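Town's repair shop told to stop being a shop, or start being one

November 21, 2019

The repair counter on Medeiros Street has been mending other people's computers for long enough that most of the town has forgotten it is supposed to be temporary. The district council has not forgotten. Last week it wrote to say that the premises are licensed for "occasional display", and that a counter, a bell and a queue amount to something more than that.

Effie Hepburn, who runs the place with Genivaldo Araújo, has pinned the letter beside the till. "It's very well written," she said. "I've read it several times and I still don't know which of us they want to display."

The business trades as Skandomance, a name its owners decline to explain, and it took over the old wool shop in August on what was meant to be a short let. The idea was to get elderly desktop machines running again for people who would otherwise take them to the tip at Plerkeo, where there is a fee, a form and a man who sends you home for the other form.

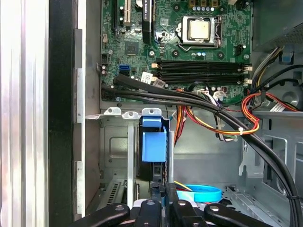
Trade has been brisk. The price of a first look is £2, which goes in a biscuit tin, and a machine that can't be saved is stripped for whatever can. By the end of last month the shop had taken in 298 computers. A good number had belonged to the primary school, which replaced its machines in one go and then found that the new ones would not talk to the old printers.

The council's difficulty is with the wording of the licence. "Occasional display" was written for the wool shop's last tenant, who put model railways in the window at Christmas and didn't let anyone touch them. Under the same wording a tenant may show goods and may discuss goods, but may not work on goods "for reward". Whether £2 in a biscuit tin counts as reward is now before the licensing office, which has asked for a photograph of the tin.

Regula Hämmerli, the councillor for the ward, said she had every sympathy and had had her own computer seen to there. She has since been advised to declare this, and has done so on the proper form.

"I want to be clear that I paid the full £2," she told the meeting.

A change of use would settle the matter. It would also cost £2,909, a figure the council says covers notices, inspection and "associated correspondence". Mr Araújo pointed out that this was rather more than the tin had held at any time in its life, and that much of the associated correspondence appeared to be the letter telling him about it.

Not everybody on the street is on the shop's side. Érica Peixoto, whose bakery is next door, likes the custom it brings but would prefer people not to stand computers on her outside tables while they choose a bun. Her neighbour across the way, Maricica Roman, has complained in writing about the bell, which she says is the same note as her own and has had her up and down the stairs since the summer.
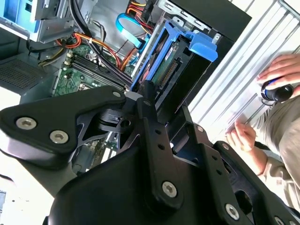

A petition in favour of leaving things as they are has been going round for a fortnight. It needs 4,000 names to force a debate, in a town where turnout at the last local election fell some way short of that. Copies are at the library, the bakery and the chemist, and one was left at the tip, where it was recycled.

The landlord, Dritenus Estates, says it has no objection to repairs, display or model railways so long as the rent arrives, and that the wool shop's sign must stay up under the terms of the lease. Customers are therefore still directed to look for "Fine Yarns and Notions", and one or two people a week come in hoping for a zip.

Ms Hepburn has started keeping zips.

The licensing office expects to reach a view in the new year. Until then the shop may open as usual, provided that any mending is, in the words of the letter, "incidental to the display". The bell is to be changed for one with a lower note, and the cost will come out of the tin.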